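Category: Minutes & Papers
7/19/24
By Kendra Vachon

MINUTES OF THE FURNITURE AND FITTINGS GROUP, DRUREDEO LIBRARY

1. Attendance and apologies

Quorum was met. Apologies were received from the member for the reference section. Kendra Vachon took the minutes. The chair asked that mobile phones be silenced.

2. Minutes of the April meeting

Agreed as a correct record, with one change. Under item 6, "lending desk" should read "returns desk". The lending desk is not being moved.

3. Matters arising

3.1 The blind in the local history room has been rehung. The cord is still too long for the cleat and has been tied back. To be shortened when the fitter next attends.

3.2 The key to the map cabinet has been found. A second key will be cut and held in the office safe.

3.3 The quotation for repairing the reading room chairs had not arrived at the time of meeting. Carried forward.

4. Replacement of reading room tables

4.1 The group considered the paper circulated with the agenda. The present tables are of mixed height and the leaves on two of them no longer lock. The paper proposed a single pattern of table throughout the room, bought in one order.

4.2 Two suppliers had been asked to quote, Baneo and Zadier. Both quoted for the same number of tables, delivered and assembled, with the old tables taken away. The Baneo price is 3673 before tax. The Zadier price is lower but excludes assembly, and the firm would not hold it beyond the end of the quarter.

4.3 Members discussed the colour of the tops. The paper recommended white. Points made in favour were that the room faces north and is dim for much of the year, and that pencil and ink can be seen and dealt with the same day. Points made against were glare under the ceiling lights and the visible build-up of small marks. One member asked that grey be kept open as a second choice.

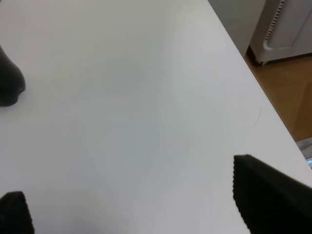
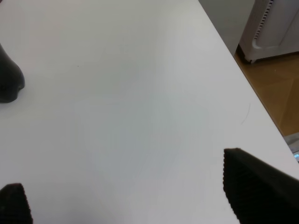
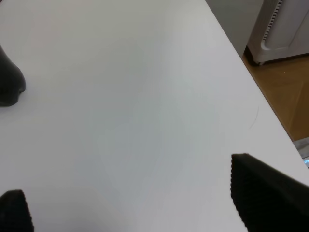
White tabletop, matte surface.

4.4 On glare, it was agreed that a gloss finish should be ruled out whichever supplier is used. The lights over the window bays can be switched separately from the rest, but the switch is behind the periodicals rack and staff do not use it. The rack is to be moved along the wall far enough to give access.

4.5 On height, the group agreed to a fixed top. Adjustable legs were considered and rejected on cost. One table is to be ordered at a greater clearance for wheelchair users and placed nearest the door. The supplier is to confirm the clearance in writing before the order is placed. The measurement must be taken to the underside of the rail. The drawing in the Baneo catalogue gives it to the underside of the top, and the difference matters.

4.6 Edges. Square edges chip when tables are pushed together for the children's sessions. The group asked for a rounded edge. Zadier offers this at no charge. Baneo lists it as an extra and has been asked to price it.

4.7 Resolved: to prefer Baneo, subject to the price for the edge and the written confirmation under 4.5. If either is unsatisfactory the matter returns to the next meeting. One member abstained.

5. Cleaning of surfaces

5.1 The cleaning contractor, Sima, has proposed changing from the present spray to a diluted liquid applied with a cloth. The dilution stated is one part to 100 of water. The group had no objection, provided that the liquid is not used on the oak counter or on the leather inlay of the map table.

5.2 Sima also asked whether tables could be cleared at closing. At present readers' books are left out overnight under the reserve slip system, and the cleaners work round them. It was agreed that reserved books be put on a trolley at closing and returned to the same seats in the morning. The slip must carry the seat number. Existing slips have no space for this and a new form will be needed.

5.3 A trial of the trolley arrangement will run for 10 working days. Staff are to note any books put back in the wrong place.

6. Floor loading, upper gallery

6.1 The surveyor's letter was read. Shelving along the east wall may remain at its present height. No further bays may be added between the second and third columns until the joists have been opened up and inspected.

6.2 The group asked whether the inspection could be timed with the electrical work, as the same boards would have to be lifted. The office will write to both parties.

6.3 Until then the boxed periodicals now standing on the gallery floor are to be brought down. The basement store has room for them on the lower racks if the spare display boards are taken out first.

7. Signage

7.1 The draft wording for the stair sign was approved with "Upper Gallery" in place of "Gallery Level".

7.2 The sign for the lift has been delivered with the arrow pointing the wrong way. It has been sent back.

8. Any other business

8.1 The coat stand in the entrance is unstable when full. It will be fixed to the wall.

8.2 A reader has written to ask for more sockets at the window seats. Referred to the electrical contractor for a price, to be taken with item 6.2.

9. Actions

Baneo to be asked for edge price and clearance in writing: office.
Periodicals rack to be moved: building staff.
New reserve slip to be drafted: K. Vachon.
Letter to surveyor and electrical contractor: office.
Chair repair quotation to be chased: K. Vachon.

The date of the next meeting will be circulated by the office.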